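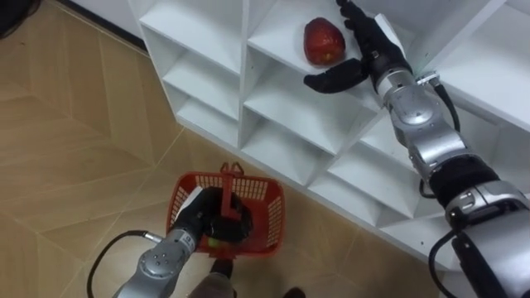 Asked by Tala Khalaf in Storage and Shelving
3 answers, 600 views

White cube shelf in the bedroom, can I keep fruit on it?

We moved into a smaller flat in Abu Hammour in August and the kitchen has almost no worktop. There is room for the kettle and a chopping board and that is it. The only proper shelving we have is a white cube unit, the open sort with no doors, four across and four high. It is in the bedroom against a white wall, with the bed to the right of it. I bought it second-hand from someone in Zakport so I have no leaflet and no idea what it is made of under the white.

I have started using it for fruit. At the moment I put apples and other bits straight on the shelf and carry them through to the kitchen in a red plastic basket with a handle when I want them.

What I would like to know:

Will fruit mark the white surface if it sits there for a few days?
Is it better in the middle cubes or on the top?
Should I leave it in the basket all the time?

The floor is light wood-look and I would rather not have juice on that either. The room gets sun in the afternoon but I can pull the curtain. Thanks.

Answer from Bilal Bataineh
Marked as helpful

I kept fruit on a white cube unit for two years before we had a larder, so here is what I found.

Whole, dry fruit will not mark the surface in a few days. What marks it is a soft spot that has started to leak, or fruit put away wet after washing. Juice left under an apple over a weekend gave me a brown ring which faded with bicarbonate of soda and a damp cloth but never went completely. If the board inside is chipboard, the joints between the panels are the part to worry about. Water gets in there and the edge swells, and you can't put that right.

So don't wash the fruit until you are going to eat it. Wipe the shelf once a week with a cloth that has been wrung out well, then go over it with a dry one. Do the corners of the cube as well. I missed those and got fruit flies.

I would use the middle cubes. The top gets more dust and more sun, and round fruit can roll off it. In a cube the sides stop it going left or right, so you only have the front to think about. Put it towards the back.

Keep apples away from anything you don't want to ripen quickly. One cube for apples and the one next to it for limes is not far enough if the fruit is there for a week or more. For a few days it makes no difference. Bananas want to be on their own altogether.

For a liner I cut a piece of ribbed non-slip matting to the size of the cube. It cost 3 pounds a roll and one roll did the lot. Fletwood sell it and so does the hardware shop by the roundabout. Take it out and rinse it when it gets sticky.

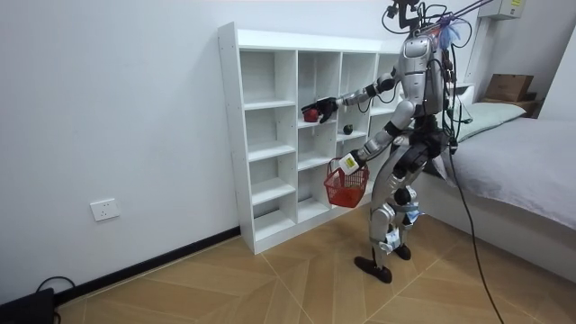
Does a mesh basket keep fruit better than a bowl?

A little better, for firm fruit. Air gets underneath, so the bottom layer doesn't sweat the way it does in a bowl. Soft fruit such as plums or ripe pears gets pressed against the plastic and picks up grid marks, so put a folded tea towel in first. Whichever you use, don't pile it more than two deep.

Answer from Ziad Zoubi

Just put it in the fridge.

Comment from Tala Khalaf: The fridge is a half-height one and it is full.

Answer from Rawan Atallah

Agree with most of what Bilal says but I wouldn't bother with matting. It traps crumbs and you end up cleaning both. A dinner plate in each cube does the same job and goes in the washing-up.

On the basket, measure the cube before you decide to leave it in there. Ours fitted with the handle down but only just, and every time I pulled it out it scraped the side panel. Now there is a grey line on it. If yours is tight, hang the basket on a hook in the kitchen and only use it for carrying.

Also check the unit is fixed to the wall, especially as it was second-hand and the brackets may not have come with it. You can get a pair from Prornach. Fruit weighs nothing much but people start with apples and then it's tins.

Comment from Tala Khalaf: No brackets came with it. I will get some. Going with plates for now, and I have moved everything into the middle cubes.

Comment from Bilal Bataineh: Plates are fine. Check under them though.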